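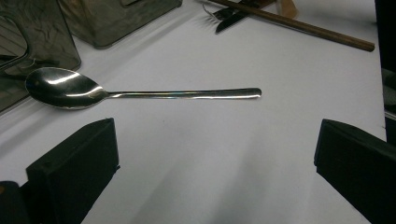
PULLVILLE, January

It has been a good month for the Nirnard software, and I do hope you will forgive me for going on about spoons again. Many of you wrote in after the last issue to ask how the perception side was getting along, and the short answer is that it is getting along nicely, though shiny metal on a white top still gives it a hard time. A polished bowl throws back whatever light and shadow it finds, and the old segmenter liked to split one spoon into two or three smaller things, none of them much use to a planner.

Torunn Söderlund has rewritten that part from the ground up (it went in as change 681, for those who follow such matters), and it now looks at the long thin handle first and works its way back to the bowl. On our cutlery set of 61 recorded sorting runs, the old version found a usable grasp in 20 and the new one in 46. We were all rather pleased with that!

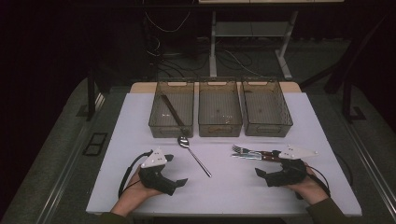
The planner, Tangen, is next. It still treats a heap of cutlery as one lump, and we would like it to work out which piece is lying on top and go for that one before it troubles the others. Torunn has a branch that does this fairly well with forks – less well with anything that has a coloured handle – and she would be glad of a second pair of eyes on the ordering code.

We have also tidied up the replay tool, Plundedov, so you can now step through two wrist views and the head view on a single timeline. The notes are in the usual folder, and do write if the install gives you any bother.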